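4.2 Rules of conduct on shared paths

Most published guidance for mobile robots was written with a warehouse in mind, where the floor is flat, the people wear bright vests and everyone has signed something. Parks offer none of these comforts. When we began work on the Zunden path trials, the only local rule that clearly applied to our platform was one on wheeled vehicles, and it had been drafted to deal with ice cream carts. We complied with it. We then wrote our own.

The resulting code, referred to below as the Numon rules, went through two drafts. The first, by Valente, ran to 65 clauses and covered geese. Zeman cut it to 20, on the grounds that a field operator should be able to read the whole thing before the battery ran down. Geese survive as part of clause 14, under "other path users".

Three clauses did most of the work. Clause 3 requires the robot to keep to the paved surface at all times, including when stopping to let somebody past. Clause 7 sets walking pace as the upper limit, defined as the pace of the slowest person in view. Clause 11 states that where the edge of the path is uncertain, the robot must behave as though it were nearer than the map claims. Figure 3 shows a stretch of path from the robot's position, with a pale edging strip on the left and, on the right, asphalt that meets the lawn without a raised kerb.

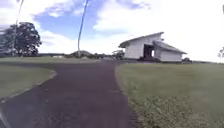
Clause 11 caused the most argument. Engineers at Ovaston, who supplied the navigation software, held that a safety margin belongs in the planner and has no business in a document read by humans. Our view was that a rule left entirely to the planner is a rule that will be tuned away in May, when somebody wants a faster lap. The compromise was to state the margin in both places and to require a signature whenever the two disagree. They have disagreed twice.

We also dropped a clause we were fond of. The draft asked the robot to announce itself when approaching from behind, in line with the Urban handbook for cyclists. Walkers took the polite chime for a telephone and stopped dead to search their pockets - a response the handbook does not anticipate. The current wording asks the robot to slow down and wait.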